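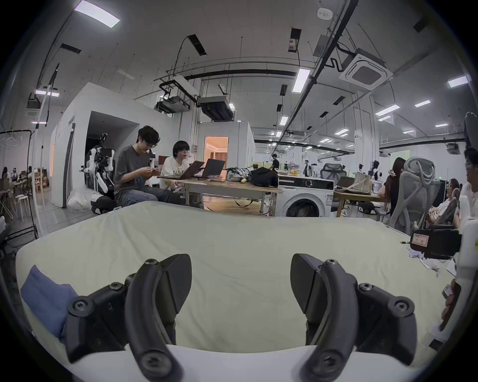

## 4. Recording a demonstration with the hand tool

This section covers recording a folding or placing task with the Tadix hand tool. For demonstrations by remote control, go to section 5. The two kinds of recording use different file settings and must not be mixed in one task folder.

You will need:

- the hand tool, charged
- the base unit, switched on and in the same room
- the items for the task, for example a folded cloth
- a task card from the Kostach folder

### 4.1 Before you start

1. Check that both fingers open and close freely. Squeeze the trigger fully and let go. The fingers should return to the open position without help.
2. Look at the bolts at the finger pivots. If one has worked loose, tighten it with the 2 mm key and repeat step 1.
3. Wipe the finger pads with a dry cloth. Do not use spray cleaner on the pads or the lens.
4. Switch the tool on and wait for the steady green light.
5. Enter the task number from the card. The display shows the number and the word READY.

**Note:** If the display shows code 11, the tool cannot find the base unit. Move closer and switch the tool off and on again.

### 4.2 Setting the opening

The tool has to know how wide the fingers are when fully open and fully closed. Do this at the start of each session and again after changing a finger or pad.

1. Hold the tool level with nothing between the fingers.
2. Press MENU, then choose Opening.
3. Let the trigger out fully and press OK.
4. Squeeze until the pads meet and press OK.
5. Read the value on the display. It should be between 0 and 9. A higher value means the pads are not meeting squarely -- refit them and start again from step 1.

### 4.3 Recording

1. Stand where you can reach the whole work surface without shifting your feet much. On a bed or other wide surface, work from the long side.
2. Point the fingers at the work surface and hold still until the tool beeps. Small wrinkles in a sheet do not matter.
3. Press the red button once. Recording begins at the second beep.
4. Carry out the task at a steady pace. Move the tool as you would want the robot's arm to move, and turn your wrist slowly.
5. Close the fingers on the item before you lift. Open them fully when you put it down.
6. Keep your free hand out of view of the lens. If the task needs two hands, use two tools and follow section 4.6.
7. When the task is finished, bring the tool back to where you began, hold it still, and press the red button again.

Other people may carry on working in the same room. They should not reach across the work surface while a recording is running.

**Caution:** The finger arms can pinch. Keep your fingertips away from the pivots when the trigger is squeezed.

**Caution:** Do not use the trigger to grip anything hot, sharp or heavier than the limit on the tool's label.

### 4.4 Keeping or deleting a recording

After each recording the display asks KEEP? Press OK to keep it or BACK to delete it.

Delete the recording if:

- you dropped the item and picked it up by hand
- the lens was covered for more than a moment
- you stopped part-way to think

Keep it if the first grip missed and you recovered with the tool alone. Mark it with the R key so that it can be sorted later. The Tichý trainer uses these recordings in a separate pass.

Put the items back in a slightly different position before the next recording. A full set for one task card is 133 kept recordings, which may be spread over several sessions.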